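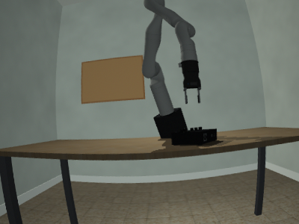
Stirberg Bench Cell Kit: six months of setup and upkeep

Reviewed by Ovidiu Costache
Wednesday, February 3, 2021

The Stirberg kit is sold as the shortest route from a bare table to a working arm. You get a pedestal, mounting hardware, a two-finger parallel gripper, a cable set and a copy of the cell in Nirnodar, the simulator Stirberg bundles with it. The arm is extra. I paid $1,611 for the kit, plus $93 for freight to Presthorpe.

Setting up the model

I did the layout in Nirnodar before I drilled anything. The default room is plain, with grey-green walls, a tiled floor and a long wooden table, and the arm stands on a black cube of a base. I put the low black box with the three knobs hard up against the base, a little forward and to the right, and parked the gripper over it with the fingers open and pointing straight down. That pose is now my home position. From there I can check the fingertip spacing on screen before any move toward the knobs.

The rendering is basic. The dark patch under the box has rough, blocky edges, and turning up the quality setting made no difference I could see. It doesn't affect the motion planning. I would have liked a proper dimension tool. The supplied one measures between joint centres only, so fingertip clearance has to be worked out by hand.

Mounting

The pedestal bolts down with four M10 bolts and a backing plate. Use the plate. My first attempt was without it and the base shifted slightly when the arm stopped hard. The printed template was accurate. The instructions give the bolt torque on page 4 and a different figure on page 11; Stirberg's support line told me to go by page 11.

Allow a full day if you are working alone. The arm needs two people to lift.

Gripper

The fingers are thin, with replaceable tips. They are good for small parts and close work, and they bend if you run them into the table, as I did in May's trial with the loaner unit. Spare fingers come in pairs only. Changing them takes two hex keys and a few minutes. You have to redo the zero afterwards, with the fingers fully open, or the close position will be off.

Maintenance

The schedule asks for a check of the wrist screws and the gripper cable every 500 hours. I do mine sooner. On two occasions the connector at the wrist had worked partway out, and the controller only reported a general gripper fault. Push it home, put a cable tie on the lead below it, and leave some slack for the wrist to turn.

Wipe the fingers with a dry cloth. Solvent lifted the tips on my first pair. Replacement tips were $90 a set from Spanos, who also carry the backing plate if yours goes missing.

Compared with the real bench

Reach in the model matched my bench closely once I had entered the true table height. Leave that at the default and every downward move will be wrong by the same amount. The setting is under Room, when I expected it under Robot.

Verdict

Good hardware, a usable simulator and a manual that needs another edit. I would buy it again for light bench work and order a second pair of fingers at the same time.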